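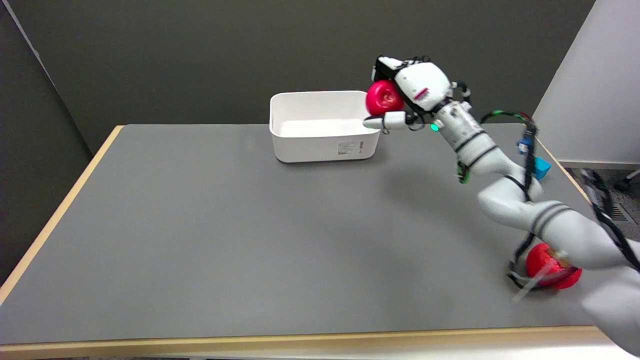
Photo: Alun Gethin

Prelta Court Two basketball: a season in the sports hall
Reviewed by Eirlys Lloyd, 24/01/2018

Our club has been through a lot of basketballs. We train at Prondley two evenings a week and play most home games there, and the balls have to cope with a sprung floor indoors and the tarmac court outside when the hall is double booked. In September we bought a set of the Prelta Court Two in size 7 and size 6, and they have been our main balls since.

The Court Two is a composite ball with a moulded cover and fairly deep channels. It sits in the middle of the Prelta range, under the match ball and over the rubber one that schools tend to buy. It comes deflated, with one needle in the box and a leaflet giving the pressure range. There is no pump.

Out of the box the cover is slightly slippery. Our under-16s complained about it for the first fortnight and a few of them went back to the old Adams balls for shooting practice. After that the surface settled down and the complaints stopped. If you have a match coming up, I would not open a new one the night before.

Once it is worn in, the grip is good. The channels are deep enough to find with your fingertips without looking, which helps younger players with their shooting hand. It stays usable when hands get sweaty, though by the last ten minutes of a hard session I still find myself wiping it on my shirt. The Adams was tackier and picked up every bit of dust on the floor. The Court Two picks up less and cleans off with a damp cloth.

Bounce is even. I dropped each of the size 7s beside the others at the same pressure and could not pick out a bad one. They do lose air, and we top them up every couple of weeks. One of the size 6s goes down faster than the rest. I wrote to the shop and they offered a replacement, but it takes long enough to go soft that I have not bothered sending it back.

Alun Gethin, who coaches our guards, likes it less than I do. He finds it a touch light on long passes and thinks the rebound off the rim is livelier than on the league ball. I agree about the rim. It took our forwards a few sessions to judge it, and then they had to judge the league ball again on Saturdays. If your league uses a particular ball, it makes sense to keep at least two of those for the session before a game.

Outdoors it is only fair. The maker calls it an indoor and outdoor ball, but the ones we used most on tarmac have gone smooth on the raised parts of the panels and the printing has nearly worn away. The indoor ones still look decent. For a player who mainly shoots on a park court, the rubber version would be better value.

We also tried the Flonholm carry bag, sold alongside it, which holds up to 60 litres. The zip is strong and the shoulder strap is comfortable enough, but the bottom panel is thin and ours has started to fray where it gets dragged across the car park.

Good points: even bounce, deep channels, easy to clean, grip improves with use.

Bad points: slippery when new, lively off the rim, wears quickly on tarmac, no pump.

I would buy the Court Two again for indoor training, and we will probably order a few more size 6s before the summer camp. For matches we are staying with the league ball.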